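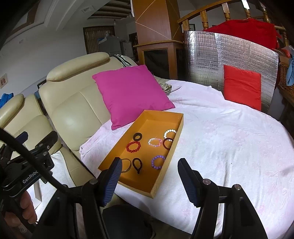 Goster Small Loops — demonstration pack, version 2

Small Loops is my set of hand-held gripper demonstrations for teaching a robot to deal with bracelets, bangles and bits of braided cord. There are 3,916 demonstrations in it, all done by hand, all checked by me with a large mug of tea, and all about getting a loop-shaped thing from one place to another without dragging its neighbours along for the ride.

I sell it by download from the Goster shop. The full pack is £940 and the sampler is £18, and if you buy the sampler first I'll knock the £18 off when you come back for the rest (just put your sampler order number in the notes box at the checkout).

Why bracelets?

I started out with mugs, like everyone else. Mugs are lovely! They stand up, they have a handle, and a policy that has seen a few hundred of them gets rather good at mugs. Then I tried the same policy on a pile of beaded bracelets and it was hopeless. It went for the middle every time, where there's nothing but a hole. A stretchy string of beads changes shape as soon as you touch it, a bangle doesn't, and a thin metal one lying flat gives you hardly anything to get a fingertip under. So there's a surprising amount of learning in a very cheap object, and you can fit the whole lot in a shoebox.

What people do in the demonstrations

The tasks are short and homely. Picking one named bracelet out of an open box. Laying bracelets out in a row on a towel. Putting them back in the box again. Lifting a bangle that's lying partly over another one. Moving a bracelet along a bit to make space. Swapping two over. A few run longer, where the person empties a tray and then tidies it all away, and those are kept in their own folder so you can leave them out while you're getting going.

Every demonstration has a plain sentence with it saying what the person was asked to do. I've kept these in the words people really use, so you'll find "pop the purple one back" as well as "place the lavender bracelet in the box". If you'd prefer one tidy wording throughout, there's a second column for that, and I'd train on both if I were you.

What's in the download

Video from the hand-held grippers, one folder per demonstration. Finger opening for every moment of the video, on the same clock. The path of the gripper through space, worked out afterwards and smoothed a little (the unsmoothed version is in there too, for the people who always ask me for it). The task sentences. A spreadsheet listing the lot, with a column for one-handed or two-handed, a column for the kind of loop, and a column for slips.

About that slips column. When I first put the pack together I threw away anything where a bracelet was dropped, and I was quite proud of how clean it all looked. Daft of me! A robot that has never seen a dropped bracelet has no idea what to do about one. In version 2 the slips stay in as long as the person recovers and finishes the job, and they're marked from the moment the thing goes wrong to the moment it's back under control. You can filter them out, weight them up, or do nothing and let them sit in with the rest, which has worked fine for me.

Rooms and surfaces

I wanted homes, with home things in them. A bench with a grey sheet behind it is quick to set up, but a model trained on one gets a terrible shock when it meets a cushion. So the sessions were done on beds, on towels and textured blankets, with furniture and pillows and shelves in the background, and I asked people to leave their rooms alone. Soft surfaces matter more than I'd guessed, too — a fingertip that would stop dead on a table sinks into a blanket instead, and the grasp comes out differently.

Lighting is whatever the room had. Some sessions have strong shadows from the gripper across the towel and I've left those be.

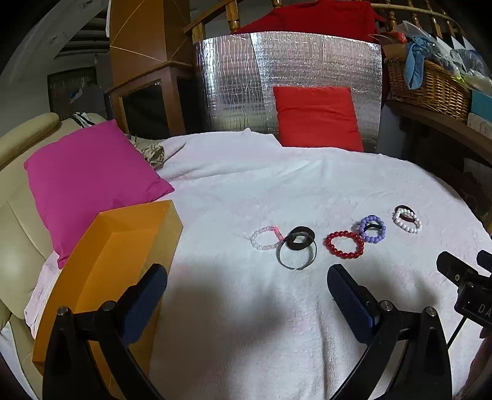
One buyer wrote in May to say the row tasks had been more use to them than the box tasks, as their own robot kept knocking the next bracelet along, and could there please be more rows with the gaps made smaller. Fair point, and I've put it on the list for the next version. If you've got a similar wish, do send it over, I read everything.

Will it work with my gripper?

If you have two fingers that close towards each other, very likely. The demonstrations were made with two-fingered hand-held grippers, and the finger opening is given both as a distance and as a fraction of fully open, so you can scale it to yours. If you've got a suction cup, I'm afraid this is the wrong pack (beads and suction, no). For hands with more fingers you'd be doing your own mapping, and I can't promise much, though I'd love to hear how it goes.

The files open directly in the Dresell viewer, and there's a small script in the folder called "start" that turns them into the Cundell training layout. If you use something else entirely, the plain files are just video and tables and you'll find your way round them quickly enough.

Things to know before you buy

The pack won't teach clasps. Everything gets lifted and moved as it is, and nothing gets fastened round a wrist.

Thin metal bangles are the weak spot. There are fewer of them than I'd like, and people found them fiddly, so the grasps vary a lot from one person to the next.

Hands do turn up at the edges of the video, holding the grips. Sound has been taken out everywhere.

Licence and delivery

One licence covers one team, for research or for a product, and you can keep the trained model for good. Please don't pass the raw files on. The download link comes by email and works for as many goes as you need, handy if your connection is as temperamental as mine. If you'd like it on a drive, choose the Batista option at the checkout and it'll come by post, with the drive charged at cost.

Version 1 owners get version 2 free — log in and it's under your old order.

Page last changed 04/06/2024. Questions go through the contact form, and I normally answer in the evening.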